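Home Arms Grippers Boards & Cables Build Notes Cart

Mesteteo Tabletop Arm, Bench Kit
9 December 2023, by Nektarios Tsoukalas
Filed under: Desktop arms / Kits for home and shared workshops

The Mesteteo is a small black arm that you build yourself, and it will live quite happily at the end of an ordinary desk. I put my first one together on the kitchen table over the better part of a holiday, with a lot of coffee and one screw that I'm fairly sure is still under the refrigerator, and I've been fond of the thing ever since. It's meant for people who want to build an arm and then teach it to pick something up, whether that's at home or at a bench you share with six other people and their half-finished projects.

The kit comes as links, servos, a two-finger gripper, a small camera that sits up on top of the gripper, the controller board and all the cable you need (plus more cable than you'll think you need, and please keep it, you'll be glad of the slack at the elbow!). You don't have to solder anything. You do need a set of hex keys and a computer to run it from, and a table that doesn't wobble.

Our own bench arm does block practice, mostly. A couple of small soft-looking blocks, something with an opening to aim for, and you've got a whole evening's work. The turquoise pot with the animal face has become a favorite around here, with its flip-up lid and the round knob like an ear.
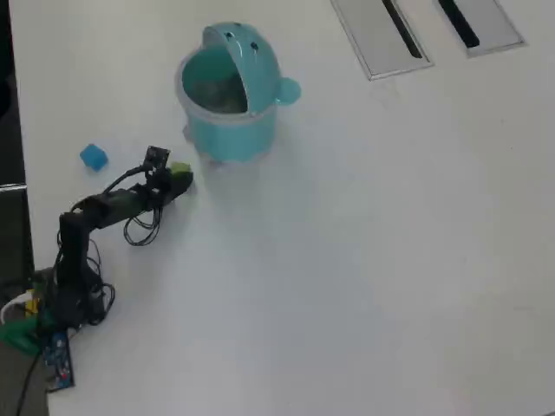
Green block at the gripper, blue block left on the table, lid up.

If you're new to this, start with one block and put it in the same spot every time until you trust your wiring. Then add a second block in another color, and move both of them about between tries. It's slow going at first, and you'll find yourself saying encouraging things to a servo, but stay with it. Stelios Tzanetos logged 2000 tries on his before he let himself change the finger pads, which is more patience than I've ever had.

About the cables. Leave them in loose loops while you're still adjusting the joints. Everybody wants to tie them down neatly on the first night (I did too) and then the forearm reaches out, the bundle goes tight, and you're back there with the snips. Run the arm through its full reach, every joint, and only then start thinking about ties. The board can sit beside the base in the meantime.

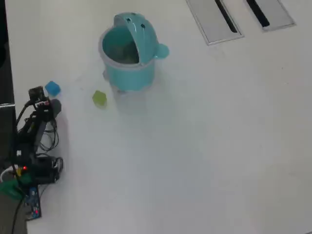 Page last changed: July (cable notes and spares list)

Now for the gripper, where most of your letters come in. The fingers are fastened with hex-socket screws, and the bag holds 10 of them, so there are a few over for whatever rolls off your bench. Snug is plenty. If you lean on the key you'll mark the finger, and I'd back them all out and start over before I'd force one that's gone in crooked.

The lime-green grip pads go on the inner faces. We picked that color so you can find the contact point at a glance, both by eye and through the camera, and it does make lining things up a good deal more pleasant. With a bowl, go for the wall: one pad on the outside, the other over the rim and against the inside. It takes a bit of fiddling to get the approach angle right, so give yourself room on both sides and bring the fingers in slowly.

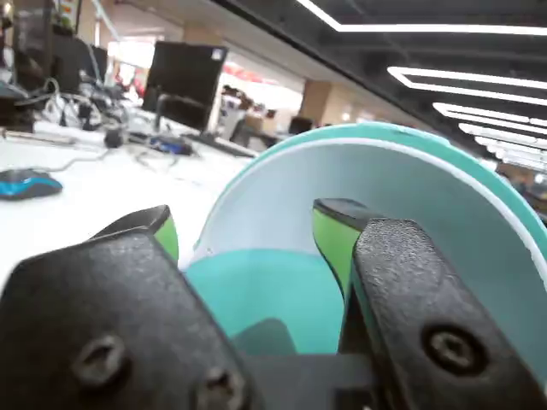
Pads on either side of the bowl wall.

What it can carry: up to 500 grams with the arm tucked in, less as it stretches out. Light plastic bowls, blocks and empty pots are just the thing. A full mug of tea isn't, please don't ask me how the keyboard is.

In the box
Arm links and servos
Two-finger gripper with 2 lime-green pads
Hex-socket screws, bag of 10
Gripper camera and cable
Controller board
Cable set
Printed build booklet

Goes well with
Tasau bench clamp, for tables you can't drill
Bavus spare pad set
Konstantinidis long cable set, if your computer sits at the far end of the desk

Spare links and servos are sold one at a time, so a cracked part doesn't mean a whole new kit. Write to Stelios if you can't tell which link you've got, and send a picture of it next to a ruler.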